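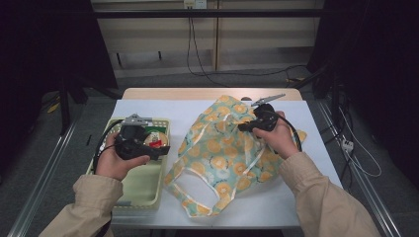

Figure 5. Bimanual bag task with two hand-held grippers. The left gripper is held over the green basket and the right gripper is at the upper part of the fabric bag.

4.2 Comparison of Jaw Types on Soft Goods

The second set of trials compared the Trulari narrow jaw with the Kinditz padded jaw on items that change shape when handled. Both jaws were mounted on the same wired hand-held body, so that differences in weight and trigger travel would not affect the results. The table was covered with a white sheet, and a reusable shopping bag was placed next to a shallow plastic basket (Figure 5). The operator was asked to open the bag, hold it by the rim, and move one packaged item from the basket into it.

Each jaw type was used for 97 trials. A trial was scored as complete if the item was inside the bag and both grippers had been released. The narrow jaw completed 95 trials. In the other two, the jaw picked up both layers of fabric and the bag could not be opened within the time limit. The padded jaw held the rim more firmly but had greater difficulty separating the layers, and most of its lost time occurred before the first lift. Slip on round lids was similar for the two jaws.

Operators also reported that the cable limited wrist rotation when an arm was brought across the body. Following the procedure of Srivastava and Lorente, cable drag was recorded separately and is not included in the completion score. The trials on rigid goods, carried out with the Etgate controller, are described in Section 4.3.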